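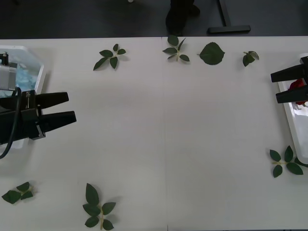 Balakrishnan Chowdary wrote in after my last column to say that I was making too much of a pinched finger. Machines that handle flowers, he said, are about as dangerous as a stapler, and if I wanted to write about robot safety I should go and stand in a car plant. He has a point about the car plant. I still think he is wrong about the flowers, and I want to explain why at more length than a reply in the comments allows.

The incident at Flondport was small. A two-armed cell was running a rose task: blossoms, stems and sprigs of leaves to be picked up off a white table and put together. One arm stopped with an error. The operator reached across to move a sprig that had slid under the fingers, and the other arm, which had no error at all and no reason to think anything was wrong, carried on with its next move. It closed on the side of her hand. She had a bruise and a bad afternoon. The log gives the whole thing four lines.

Those four lines bother me more than the bruise does. They say "operator entered workspace during active cycle," which is true in the way that it's true a pedestrian entered the road. One arm had halted. From where she stood the machine looked stopped, because the half of it in front of her was stopped. Whoever decided that a fault on the left should leave the right one live made a choice, and I would like to see that choice written down somewhere with a name next to it.

I asked. The supplier, Tandent, told me the arms are "independently supervised" and that this is a feature. It keeps the cycle going if one side drops a part. Fine. How often does one side drop a part? Over the trial they counted 1,319 attempts and 424 faults, of which 182 were a lost grip on foliage. I don't blame the engineers for the number. Leaves are awful things to grab. They curl, they lie flat, the stem is thin and the fingers are made for something with sides. But a machine that stops that often is a machine people are going to reach into. You can put up all the signs you like. By the fiftieth stop in a shift — and there were shifts like that — the walk to the reset panel starts to feel like a formality.

Chowdary's answer to this is low force. The grippers can't break a bone, he says, so let people reach in. I have heard the same from Jernard, whose sales people like to put a hand between the fingers during a demo. I'd point out that they know when the fingers are going to close. I would also like to know what "low" means at the wrist, with the whole arm moving behind it, and at face height when someone leans over the table to see what has gone wrong. The brochure gives the finger force. It doesn't give the other one, and when I asked for it in April I was sent the brochure again.

What was done afterward? The speed was cut and a line of yellow tape went down. The Lewis unit in the next room, same arms and same software, got the tape and kept its old speed. A linked stop, where a fault on either arm halts both, was discussed and put off because it would cost too much running time. With 424 faults I can believe it would. That seems to me an argument for fixing the grip before anyone sells the thing to a flower packer, who will have people on piece rates standing over it all day.

I am not against the project. Stripping and arranging roses by hand is hard on the skin and harder on the wrists, and I would be happy to see a machine take it on. I would just want it to stop when it says it has stopped. Tandent says the linked stop will be an option on the next version, and I have asked them what it will be set to when it leaves the box.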